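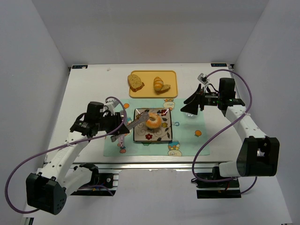 Photo credit: Tarnuteck

Two-Armed Robot Learns to Plate Breakfast From 45 Demonstrations

New method from Tarnuteck lets a robot pick up a kitchen utensil and keep adjusting its grip on the task when the food moves

FAJARDO, 22 Mar 2020 – Researchers at Tarnuteck have shown that a pair of robot arms can learn to move bread, rolls and bagels between a tray and a plate after watching a person do the job just 45 times. The method, called Idus, was tested on Branda, the lab's tabletop workstation, and it handles something that has given the team trouble for years: using a tool to move food that slides, tips and never sits in quite the same spot twice.

Plenty of robots can pick up a block. A bagel is a much better problem! It has a slick, rounded crust, it's heavier on one side than you'd guess, and if you push on it with a long utensil it likes to turn away from you. The arm has to feel its way along, with most of the contact happening at the far end of a tool it is only holding by the handle.

Idus splits that problem into 2 parts. The first learns where the working end of the utensil is in relation to the gripper, and it updates that estimate the whole time the tool is in use. The second learns what the food should do next (slide, lift, settle) and asks the arms for small motions that bring it about. Earlier systems at the lab planned the full motion ahead of time, and a slip of the handle early on usually meant starting over. With Idus, the arm corrects while it moves.

Each arm on Branda carries its own wrist camera mount, so the system gets a close view from both sides of the plate. The team chose a deliberately busy table for the work. The placemat is covered in cartoon prints, fruit among them, and the plate has vines and flowers painted all over it. Patterns like these used to throw the lab's vision software off badly, and a printed orange could easily be taken for something to pick up. Idus learned to leave the artwork alone and go for the bread.

In February, the researchers ran the finished system on items it had not been trained on. It completed the task in 70 percent of trials, using the same settings throughout and with no extra practice in between. Most of the misses came from thin slices of bread leaning against another item, where the utensil had trouble getting underneath. Round items went better than expected, and the bagel has become a lab favorite.

The team is excited about how little teaching was needed. Collecting all 45 demonstrations took 2 afternoons, and a new utensil can be added without repeating the full set. That makes it practical to try the method on serving jobs that would be too small to justify weeks of programming, such as setting out trays in a hospital kitchen or a school cafeteria.

Work now turns to softer foods and to tasks in which both arms hold a tool at once. Thin slices are next on the list, too, with a flatter approach angle already being tried on Branda.

A technical report on Idus, including the training settings and the full list of failed trials, is available from Tarnuteck on request.

About Tarnuteck
Tarnuteck is a robotics research company based in Fajardo. It studies how robots learn to use everyday tools.

Media contact: Tarnuteck Press Office, Fajardo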